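Folding red sports gear with white trim without the colour bleeding?

Elsa Ojala
Hi all! My two kids have just started with the Skernelon juniors and the kit is bright red with white trim (who picks these colours??). I've got the tops and shorts in a heap on the grey couch every second night and I can never get the shorts to fold neatly. The elastic waist bunches up and the whole thing springs open again in the drawer.

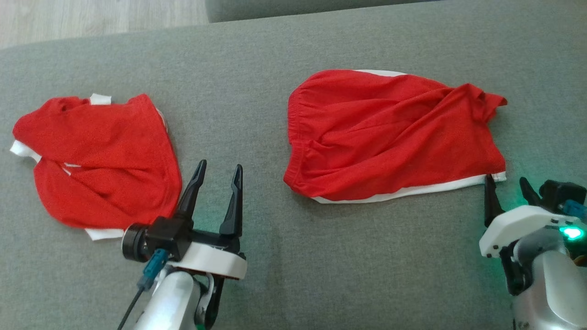 I'm also terrified of the first few washes. The club shop charges a fortune for replacements and I'd rather not send anyone out in pink trim. Any tips for either problem? We have an old Pimus front loader, if that matters.

Oskari Halonen
For the shorts, lay them flat and smooth the wrinkles out from the waistband down with your hand. Fold one leg over the other, tuck the pointy bit at the crotch in so you've got a rectangle, then roll from the hem up to the waist. The elastic ends up on the outside and they stay put (mostly!). Knits I just fold in thirds.

As for washing, cold water, inside out, reds on their own for the first 2 goes, and get them out of the machine the minute it stops. Sitting around in a damp pile is what did ours in.

Ruotsalainen
colour catcher sheets, the supermarket ones are fine. don't bother folding, they'll be back on the floor by tea time

Elsa Ojala
Rolled a pair tonight and they're still rolled! Thanks Oskari, will try the cold wash next.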